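把手上的动作变成轨迹
一家小型软件公司如何处理手持夹爪采集的数据

2020年2月17日

Gustley的办公室分成两半。靠窗的一半坐着写代码的人,靠墙的一半拉着黑布,摆一张木桌,供采集用。两边隔着一道门,门大多数时候开着,因为写代码的人每天要进去几趟。

公司做的是一套软件,名叫Nurker。它接收手持夹爪上鱼眼镜头拍下的视频,输出机械臂可以学习的轨迹:每一帧夹爪在空间中的位置和朝向,以及两根手指张开的宽度。客户拿这些轨迹训练策略,再把策略装到自己的机械臂上。Gustley自己不造机械臂,也不卖夹爪。

“我们卖的是中间那一段,”软件负责人Bijan Amini说。“前面是人拿着夹爪干活,后面是机器照着学。中间这一段做不好,后面怎么训练都没用。”

位姿从哪里来

手持夹爪没有关节编码器,没有底座,人拿着它在空中走,软件只能从画面里推算它在哪里。Nurker的做法分两步。第一步,操作员拿着夹爪在工作区里慢慢转一圈,软件用这段视频建一张特征点地图。第二步,之后每一段示范都在这张地图里重新定位。这样一来,同一天在同一张桌子上采的数据都落在同一个坐标系里。

问题多半出在第二步。画面里能用来定位的,是纹理和边角。夹爪离桌面很近的时候,视野中间大半是手里的物体和手指本身,这些东西跟着相机一起动,如果被当成背景,轨迹就会停住不走,而手其实已经移开了三十厘米。Nurker因此给每种夹爪配了一张遮罩,把手指和安装板所在的区域从定位中去掉。换一副手指,遮罩就要重画。

黑布带来另一种麻烦。它把房间里走动的人和杂物挡在外面,训练出来的策略不会去记某个人的外套,这是好处。坏处是黑布上几乎没有特征点。去年春天团队第一次把三面都围起来,定位成功率当周就掉了下来,54段示范里有41段能用,其余的全部丢在转身那一下。

负责机器人端的工程师Gebhard Lanz说,当时有人主张把布拆掉。最后的办法是在布上加东西:颜色鲜明、边缘清楚、不会移动的图形,放在夹爪经常朝向的一侧。桌面也换成有木纹的。“纯色的背景对网络友好,对定位不友好,”他说,“两边都要照顾,就得自己决定哪里空、哪里不空。”

手指的宽度

位姿之外,第二个要紧的量是开合宽度。Nurker靠贴在夹爪上的方形标记来算。每侧一枚,软件在每一帧里找到两枚标记,由它们的间距换算出手指之间的距离。标定的时候,操作员把夹爪完全合拢,再完全张开,软件记下两端的数值,中间按曲线插值。

鱼眼镜头的边缘畸变很大,标记如果贴得太靠外,四个角会被拉成弧形,检测就不稳。早期版本直接在原图上检测,后来改为先把标记附近的一小块图像校正,再做检测。这个改动只有24行代码,Amini说它解决的客户来信比全年其他更新加起来还多。

还有一类错误更难发现。标记表面反光,某几帧检测不到,软件会用前后帧补上。补三五帧没有关系,补得多了,刚好把手指合拢的那一下抹平,轨迹看上去很顺,机械臂学到的却是手指始终半开着去碰杯子。现在的版本会在时间轴上把补出来的部分标成灰色,超过设定长度的整段退回,由人来看。

延迟

Lanz在公司里的另一项工作,是测延迟。相机拍下一帧,到这一帧进入策略,中间有一段时间;策略给出动作,到机械臂真正走到那里,又有一段时间。人采数据的时候不存在这些,眼睛看到,手就跟上了。把数据原样交给机器,机器会永远慢一步。

Nurker的部署端有一个对齐模块,先分别测出相机、手臂和夹爪各自的延迟,再决定从策略输出的动作序列里丢掉开头几步。测相机的方法很老派:对着屏幕上滚动的时间码拍,读出画面里的时间,再和接收时间相减。测手臂则是发一段正弦指令,看反馈的曲线错开了多少。

“很多人第一次部署,看到手臂在杯子旁边来回晃,以为是网络没训好,”Lanz说,“先去看延迟。手臂走慢一点就不晃了的,多半是这个原因。”

他给新客户的文档里有一条固定的检查顺序:先看时间戳,再看标定文件,再回放一条示范轨迹,最后才运行策略。回放是指不经过网络,直接让机械臂按人走过的轨迹走一遍。回放抓不到的东西,策略也抓不到。这一步在客户那里常常被跳过。

规划器还要不要

策略输出的是末端轨迹,怎样让六个或七个关节走到那里,仍然是传统控制的事。人的手腕可以轻松翻到某个角度,机械臂未必够得着,或者会经过奇异位形,关节突然飞快地转。Nurker在训练之前就把每一段示范放进客户手臂的运动学模型里过一遍,够不着的、关节速度超限的、会撞到桌面的,都筛出来。

客户Punex用的是一款臂展较短的手臂,做的是小件的分拣和摆放。他们第一批交来400段示范,过完筛查,剩下的不到一半。原因是采集时桌子摆得太高,操作员又站在手臂底座应该在的对面,很多动作从一开始就伸到了够不到的地方。第二批改了站位,地上贴了胶带,筛掉的就少了。

由此Gustley在采集端加了一个提示:操作员每做完一段,软件在几秒钟内给出粗略结果,可用或者不可用,附一句原因。它用的是简化过的运动学检查,不如夜里的完整计算准确,但足够让人当场重做。Amini起初反对这个功能,担心操作员为了看到绿灯而改变动作,做得越来越拘谨。几周的数据看下来,动作幅度确实小了一些,可用的数据却多了,他同意保留,条件是每个班次有一段时间关掉提示。

执行时还有一层保护。策略给出的目标点先经过限速,再经过一个桌面高度的约束,低于约束的部分直接截掉。截掉的次数会写进日志。Lanz每周看一次日志,次数忽然多起来,通常说明有人动过桌子或者相机支架。

工具

公司里写得最多的代码不在网络里,在工具里。有一个浏览器,左边是视频,右边是轨迹在三维空间里的曲线,下面是开合宽度,三者同步拖动。有一个脚本,检查同一天的录像里镜头参数有没有变过。有一个页面,列出每台夹爪最近一次标定的时间。还有一个小程序专门给文件改名,因为不同的存储卡会产生相同的文件名,团队为此丢过一整个下午的数据。

Esfahani是浏览器的内部代号,后来成了正式名称。它的第一版只有Amini一个人用,界面上没有一个按钮写着字,全靠快捷键。给Punex演示之前他花了两天加上文字和撤销功能。撤销功能在那之前不存在,标错了就重新打开文件。

现在它最常用的功能,是把同一个任务的全部示范叠在一起看。几十条曲线大致成一束,总有一两条从旁边绕过去,点开来看,有时是操作员中途换了手,有时是定位跳到了地图的另一处。前一种留下,后一种删掉。这个判断目前还是由人做。团队试过自动剔除偏离太远的轨迹,结果把碰歪之后又扶正的那些也剔了出去,训练出来的策略一旦碰歪东西就不知道怎么办。

任务本身都很平常:把瓶子立起来,把杯子放回碟子,把布叠一道。瓶子一类的透明物体仍然是难点,光线一变,边缘就不清楚,水面和标签反而成了网络最容易盯住的部分。Lanz的做法是让同一个任务在不同的灯光下各采一些,瓶里的水量也不固定。

接下来

四月要发布的版本主要改两处。一处是建图,新版本允许在采集过程中更新地图,桌上多了一件大东西,不必从头再转一圈。另一处是双手任务,两副夹爪各有各的视频,要对到同一个时间、同一个坐标系里。时间好办,两边用同一个时钟。坐标系的误差目前还偏大,两只手递东西的时候,交接的位置会差出一点,手指有时捏在边上。

Amini估计发布前改不完第二处,打算先标成试验功能。Lanz希望推迟。这件事两个人在走廊里谈过几次,写这篇稿子的时候还没有定下来。
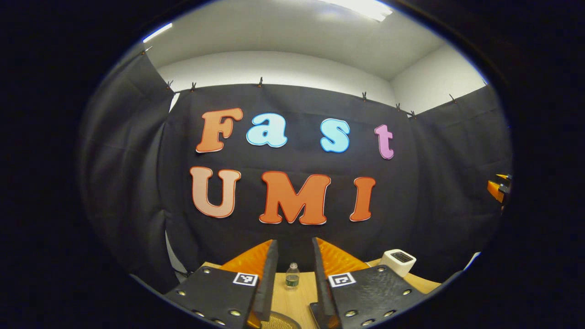 手持夹爪视角下的采集桌,黑布上的字母拼成“Fast UMI”,两侧手指的安装板上各贴一枚方形标记。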